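Renby Simulation and Handling Practice Group
Minutes of the meeting held on 18 Aug 2021, Skesdale office and by call

Present: representatives of Renby (chair and minutes), Ladelero, Samir and the Skesdale test site.
Apologies: none received.

1. Minutes of the previous meeting
The minutes of the June meeting were agreed with one correction. Under item 4, "contact limit" should read "commanded force limit". The corrected copy will replace the one on the shared drive.

2. Matters arising
2.1 Ladelero had been asked to supply its naming list for simulated objects. The list was received and has been merged with the Renby list. Duplicate names remain for several small household items and will be dealt with by correspondence.
2.2 The Skesdale site reported that its emergency stop checks are now logged at the start of each shift. The log sheet follows the layout agreed in June. Closed.

3. Draft practice note: grasping of thin and fragile objects in simulation
3.1 The chair introduced draft 2 of the note. It covers objects with thin parts that would bend or tear in a real grasp, including leaves, paper shapes and insect models. The existing note for rigid objects does not deal with these, and sites have been applying their own rules.
3.2 Samir asked whether the note should set a single force limit for the whole class. Ladelero was against this, as the simulated stiffness of an object differs between sites and a single figure would give a false impression of agreement. It was agreed that each object file must state its own commanded force limit, and that a run without one is not to be counted.
3.3 On grasp location, the draft required contact on the "strongest part" of the object. Members found this too vague to check. The wording was changed to "the part named in the object file as the permitted contact region". For winged models the default region is the body. Contact with a wing is to be recorded as a deviation, whether or not the object is held. 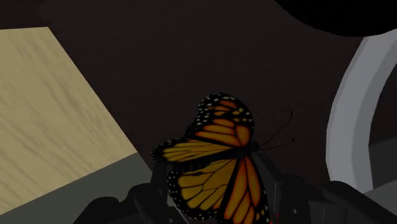
3.4 The Skesdale site raised the matter of overlap between meshes. In simulation a finger can pass into a thin surface without any visible effect, and a reviewer working from the camera view alone may pass a grasp which the contact record would fail. It was agreed that the contact record takes precedence over the rendered view. Where the record is missing, the run is to be marked "not assessed" and not "passed".
3.5 Samir proposed a hold test for this class: the gripper closes, lifts, and holds position for 10 seconds with no change in the commanded force. Ladelero considered this too long for routine use. After discussion the 10 second hold was kept for acceptance runs, and a hold of 3 seconds was agreed for routine runs.
3.6 The minimum number of acceptance runs was set at 40 for each object and gripper pair. Runs repeated from an identical starting pose do not count towards the total. The starting pose and the random seed are to be saved with each run.

4. Camera views and review
4.1 Members agreed that at least one view must show the fingers and the object together at the moment the hold begins. Views in which dark gripper parts are hard to separate from a dark background should be backed by a second view or by a segmentation mask.
4.2 Samir noted that reviewers at different sites use different words for the same fault. "Slip", "drop" and "loss of grasp" are to be defined in an annex. Until the annex is issued, reviewers should write a short plain statement of what the record shows.

5. Transfer of results to hardware
5.1 The Skesdale site asked that simulated results should not be quoted as evidence of safe handling on a physical arm. Agreed. A statement to this effect will be placed on the first page of the note.
5.2 Ladelero asked whether the same file format could be used for both simulated and physical trials. The chair said this was possible, provided that the source field is mandatory and cannot be left at its default. Ladelero will circulate a proposal.

6. Actions
Renby: issue draft 3 of the practice note with the changes under items 3, 4 and 5.
Ladelero: circulate the file format proposal; clear duplicate object names with Renby.
Samir: prepare the annex of fault terms.
Skesdale site: supply a sample contact record showing mesh overlap.

7. Any other business
The door code for the Skesdale test area has changed. Visitors should ask at reception.

8. Next meeting
To be arranged by correspondence once draft 3 has been issued.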